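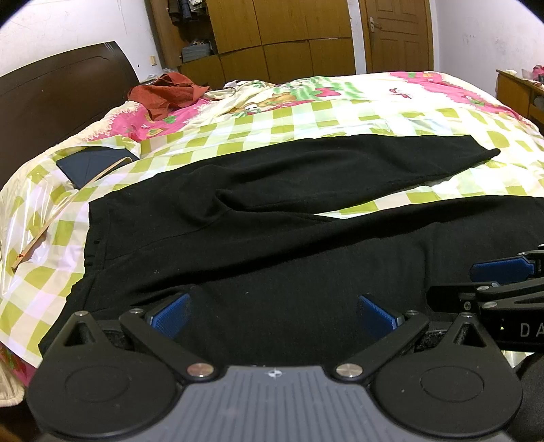
Lilex: a word list of household and clothing terms from the Trovside valley

Version 2

What this is

Lilex is a small, hand-built lexicon of the words people in and near Trovside use for everyday things at home: clothes, bedding, washing, mending, storing and the many verbs that go with them. It has 545 headwords, each with at least one meaning, a part of speech, and a sentence showing how the word gets used. I love this stuff, and I hope that comes through in the entries, some of which are longer than they need to be.

The list started as a page of notes on words for folding. Trovside speakers have a lot of them! There is one verb for folding something in half once, another for folding it down until it fits a drawer, and a third for the kind of fold you do when company is at the door and you just want the thing out of sight. After that came words for creases, then words for the places where creases get pressed out, and by then it was a lexicon.

What's in the folder

lilex.tsv — the full list, one entry per line, tab separated, UTF-8
examples.tsv — the example sentences, linked by entry ID
variants.tsv — spelling and sound variants, with the place each was recorded
topics.txt — the 17 topic labels with a short note on each
CHANGES.txt — what moved between versions

If you only want to look up a word, lilex.tsv is enough. It opens fine in any spreadsheet program, though please tell the program to treat every column as text, or it will turn some of the entry IDs into dates.

Columns in lilex.tsv

id: a short code that never changes, even if the spelling of the headword does
headword: the most common spelling
pos: noun, verb, adjective, adverb or phrase
meaning: a plain English definition
topic: one of the 17 labels
place: Trovside, Hirham or both
age: old, current or new, as judged by speakers
note: anything else, often blank

The age column deserves a word. "Old" means that speakers told me their grandparents said it and they don't. "New" means that older speakers didn't know it. Everything else is "current," and that covers a wide stretch, from words you would hear at any kitchen table to words that come out only when somebody is annoyed with a zipper.

How the words were collected

Most of them came from long conversations, usually over laundry, sewing or putting away winter things. I found early on that asking "what do you call this?" gets you the standard word, politely delivered. Doing a chore together gets you the real one.

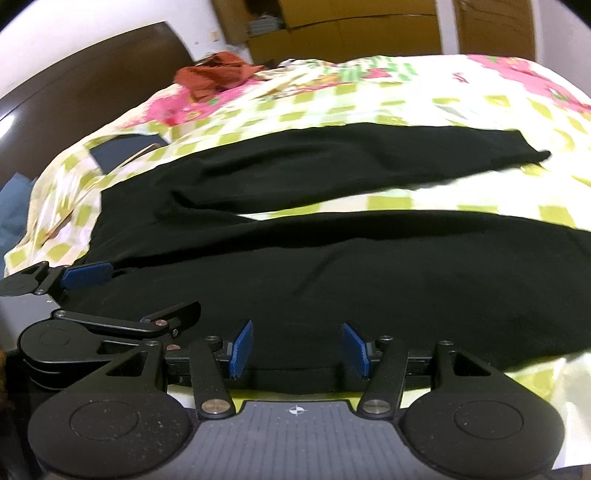 Pants are a good case. The standard word shows up all over my first notes, and then, once people were sorting and talking about something else, out came 13 different local words for pants and parts of pants. There is a word for the soft bagging at the knee. There is a word for a hem that has come down on one side only, and it doubles as a word for a person who is having a bad morning. I had lived near Hirham for years and never heard it.

I wrote words down the same day and read them back to the speaker later. If they didn't recognize the word, or said "well, I suppose I might say that," it was left out unless a second speaker gave it without being asked.

Spelling

There is no settled spelling for Trovside speech. I stayed close to ordinary English spelling and used an apostrophe only where speakers clearly hear a dropped sound. The Hirham forms often have a longer vowel in the first syllable, and those are in variants.tsv. Please don't read too much into doubled letters. Some of them came from version 1, when I was less careful, and I kept them to avoid breaking people's links.

Things to know before you use it

The list leans heavily toward clothes and bedding. Cooking words are thin and garden words are missing entirely. Words for tools are in there only when the tool is used on cloth.

Speakers from the Hirham side are fewer, so a "Trovside" label in the place column means I heard it in Trovside. It doesn't mean people in Hirham never say it. I would be thrilled to be corrected on any of these.

There are a few rude words. They are marked "rude" in the note column so they can be filtered out for classroom use.

The list is too small for training anything that needs volume, but it has worked nicely for spelling checkers, crossword clues and one very long argument about the word for a sock with no partner — there are four, and they do not mean the same thing.

Companion files

Tang is a separate, smaller list of sayings and set phrases from the same area. It uses the same entry IDs wherever a saying contains a Lilex headword, so the two can be joined on the id column. Tang is less finished and its columns may still change.

Corrections and new words

Send in anything you like! The most useful report has the word, what it means to you, where you grew up, and a sentence you would really say out loud. I go through new words on Tuesday evenings, and accepted ones go into the next version with a note in CHANGES.txt. Words I can't confirm are kept in a waiting file that I'm happy to share if you ask.

Reuse

Free to copy, change and share, including in printed work. Please name Lilex and the version number, and keep the place labels with the words.

Known problems

Entries in the "fastenings" topic still mix up hooks and clasps
A handful of verbs have a noun's example sentence
The topic "airing and drying" should probably be split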